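Group report: site visit, Unit 4 (Automation in the Workplace)

We visited Zemach on a Thursday in November for their open day. Our group had four members and we split the note-taking by topic. My part was the handling demonstration, so this section covers that and leaves the packing line to the others.

## Getting there and the talk

The bus was late and we missed the start of the welcome talk. Halvard Bakke, who runs the demonstration area, gave us a printed sheet with the parts we hadn't heard. The sheet said the company's handling program is called Grukora and that the team had recorded 1,220 practice runs before the open day. Each person at the station does a shift of 70 minutes and then swaps.

## What was demonstrated

The station was a table with household items on it and a robot hand with jointed black fingers. Our teacher had told us to expect factory parts, so most of us had prepared the wrong questions. I crossed out half of mine.

Halvard explained that household items are harder in some ways than factory parts. A machined block is the same every time. A paper cup gets crushed if the grip is too strong, and a ball rolls when it is touched off centre. Thin metal things like spoons lie nearly flat, so the fingers have very little to get under. Rice was included as something that changes shape when it is moved.

He also said the patterned tablecloth was chosen on purpose. A plain grey surface makes it easier for the software to tell where an object ends, and kitchens at home don't usually have one.

## Questions we asked

**Does it plan its own movements?** Partly. The person at the station guides it during practice runs, and Grukora learns from those recordings.

**What happens if it drops something?** The run is kept and labelled as a failed attempt. They don't delete these.

**How much can it lift?** The limit set for the open day was 300 grams. The hand itself can take more, but they keep it low when visitors are standing nearby.

We also asked about cost and were told it wasn't something he could discuss.

## Problems with our notes

Only 12 people were allowed at the barrier at once, so I had one short turn at the front. I didn't time any of the movements, which I should have done. Next time I would bring a stopwatch and agree beforehand on who is watching the hand and who is watching the operator. 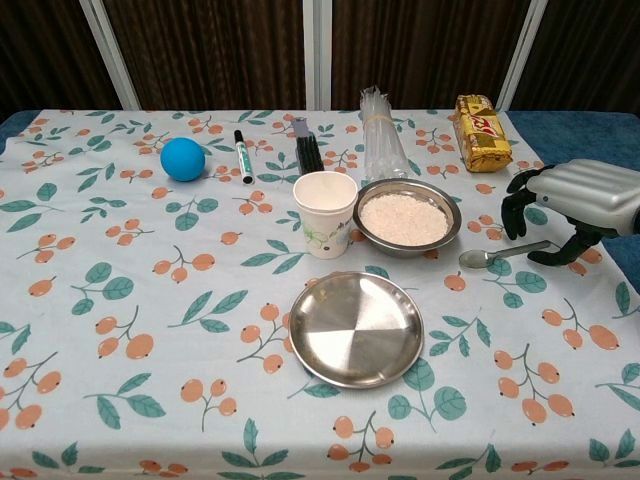 The rest of our notes are in the shared folder, along with the printed sheet from Halvard. I still need to type up my last page and check the spelling of the program name in the group's slides before we hand them in.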